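3.2 Garment Retention and Reasons for Disuse

Figure 1. Tan knitted sweater on a bed. 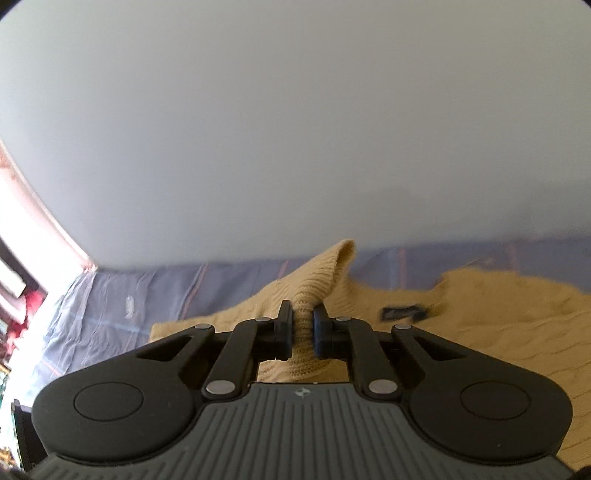

Earlier work on clothing lifespans has mostly relied on what people remember buying and throwing away. Recall of this kind is weak for everyday items. People tend to remember coats, shoes and formal wear, and they forget undershirts, socks and the second or third plain sweater in a drawer. We therefore used a household inventory, filled out in the home with the clothes at hand, and followed it with a diary.

Households were recruited in two towns, Conneely and Felside, through notices in libraries, laundromats and school newsletters. In total 38 households completed both the inventory and the diary. Each adult listed every knitted garment they owned, including items in storage. Knitwear was chosen because it is worn in layers, is often kept between seasons, and shows wear in ways that owners can name without training. The inventory opened in September, when most participants were moving warm clothes out of storage, and the diary ran until the following spring.

The full inventory held more than 3,000 entries. After we removed duplicates, children's clothing, and entries with no stated age or fiber, 1,559 garments remained for analysis. Fiber content was taken from the sewn-in label where one could still be read. Where the label was missing, the owner's own description was used and the entry was marked as uncertain. Results with and without the uncertain entries were close, and we report the combined set.

For each garment, participants gave the year it was acquired, whether it was new or secondhand, how often it was worn in the past year, and how it was usually washed. They then placed it in one of four groups: in regular use, in occasional use, kept but not worn, or set aside for disposal. The third group is the main interest of this section. Such items do not show up in waste figures or in donation records, yet they take up a large share of storage space in the home.

The most common reason for keeping an unworn garment was that it still looked good. Owners described these items as having nothing wrong with them, and several said they would feel wasteful giving them away. Poor fit was the next most common reason, usually combined with a hope that the fit would change. Damage came third. Small holes at the elbow and underarm made up most of the damage reports, followed by pilling and stretched cuffs. Very few owners had tried a repair. Among those who had, hand darning was more common than paying for the work.

Washing habits differed by fiber less than we expected. Wool and wool-blend sweaters were washed less often than cotton ones, but a good many were washed on the same cycle as everything else. Shrinkage was reported mainly for garments in their first year of ownership. Older garments that had survived this period were often described as safe to wash in any way, a belief we did not test.

Storage also mattered. Garments kept folded on open shelves were worn more often than those kept in boxes or under beds, even when the owner rated both as liked. It is hard to separate cause from effect here, as people may box up what they already wear least. The diary gives some help. In households that moved boxed knitwear to a shelf or drawer during the study, part of it went back into occasional use within a few weeks. The effect was strongest for plain garments in neutral colors and weakest for patterned ones.

Two limits should be noted. First, people who agree to list all their knitwear are likely to be more interested in clothing than the general public. Second, wear frequency was estimated by the owner and not recorded by any other means. Tarar (Fouzia Tarar, personal communication, April 2025) has suggested that owners overstate how often they wear favorite items and understate the rest. If so, the gap between shelf and box storage may be smaller than our results show. The next section uses the diary entries to look at this question for sweaters alone.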